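Home Workshop Kitchen Garden Paint & Finish Small Repairs Archive

Cleaning up a white bench top with an aluminum rail in it

I put off cleaning my white work table for most of the winter. The flat part is easy, anybody can wipe a flat part, but mine has a long grooved aluminum rail let in between two panels and the grooves collect everything. Sawdust, eraser crumbs, glue, whatever that gray paste is. I finally did it in March 2023 and wrote down the order I went in, mostly because I did it in the wrong order first!

You'll want a vacuum with a narrow nozzle, an old toothbrush, a few wooden skewers, two cloths, dish soap and a screwdriver that fits your rail screws. I also used a melamine sponge from Meesuk, the kind you cut up yourself, but any of them will do.

Start dry. I went in with a wet cloth the first time and turned all that dust into mud, and then I had to dig the mud out of every groove. So vacuum the whole length, then run a skewer down each groove with the tip pressed lightly into the corner, then vacuum again. Go in one direction the whole way (I start at the wall end) so you're not pushing crumbs back into what you just did.

Now check the screws. Snug is plenty. If one spins without biting, take it out, put a sliver of toothpick and a drop of wood glue in the hole, and let it dry overnight. Don't crank on it, you'll only make the hole bigger.

Then the rail gets washed. A drop of dish soap in a cup of warm water, toothbrush dipped and shaken off, short strokes along the grooves. Keep the brush damp and not dripping! Water that gets down the side of the rail sits against the raw edge of the panel, and that edge swells. Mine had a puffy spot near the front from a spilled coffee and it never did go flat again. Follow with a dry cloth folded over a skewer.

The panels come last. Plain soapy cloth first, then the sponge on whatever is left. Scuffs out in the open usually lift in a few passes, so go easy, those sponges are a mild abrasive and they'll dull a glossy finish if you lean on them. The strip right beside the rail takes the longest. Smudges there might come off but chips are chips, and scrubbing a chip just grinds dirt into it.

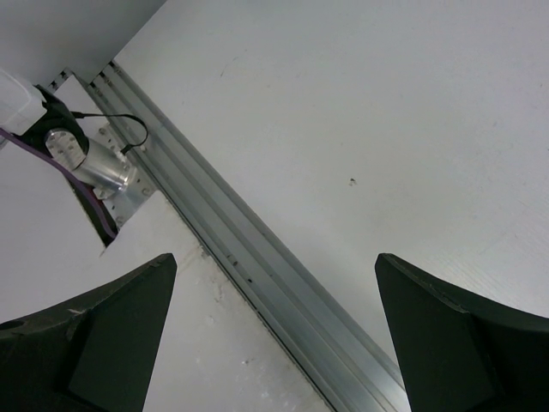 Kwame Alhassan wrote in to say he skips the sponge along the rail altogether and uses a white vinyl eraser, cut to a wedge, because it gets right up to the metal without wetting the edge. I tried it on a short stretch and I'm a convert. Vacuum up the crumbs afterward, there are a lot of them.

For the chips I used a little white repair filler from Skarstead, pressed in with a plastic card and wiped level right away. Two thin coats beat one fat one. Keep it out of the grooves, and if some gets in there, pull it with a skewer while it's still soft. I left mine alone for 14 hours before putting anything on the table, and the second coat went on the next evening.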